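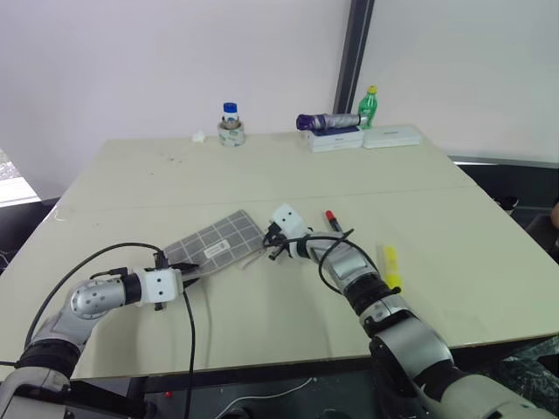
4.2 Desk pouches as a storage object

Of all the things people keep on a desk, the soft zippered pouch turned out to be our favorite to study. It is cheap, it is everywhere, and it changes shape every time someone touches it. A pen box has one height. A pouch has a new one each time it is put down.

The Rullemer desk set holds 2531 short records of desks being tidied, and we went through all of them looking for soft containers. Gray ones with a light grid print, like the one in Figure 2, were a joy to work with, as the printed lines bend with the fabric and make a sag or a fold easy to spot. Lying down, such a pouch reads as a flat rectangle and is easily taken for a pad or a folder. Stood on its long edge, it shows its zipper along the top and there is no mistaking it.
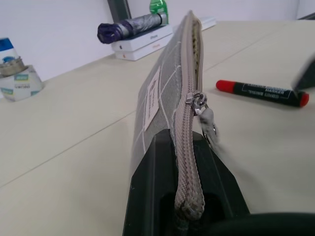 Figure 2. Gray grid-print pouch standing on its long edge, with the metal slider and fabric pull on the zipper.

We were delighted by how much the zipper pull matters. It swings, it catches the light, and it gives away which side opens. Raters in the Selano round were asked to mark the opening of each pouch, and they went to the slider first in nearly every record. Markers and highlighters left beside a pouch were a second strong cue: raters readily labeled them "to be put away" even when the pouch was closed. Section 4.3 looks at how these labels hold up on crowded desks.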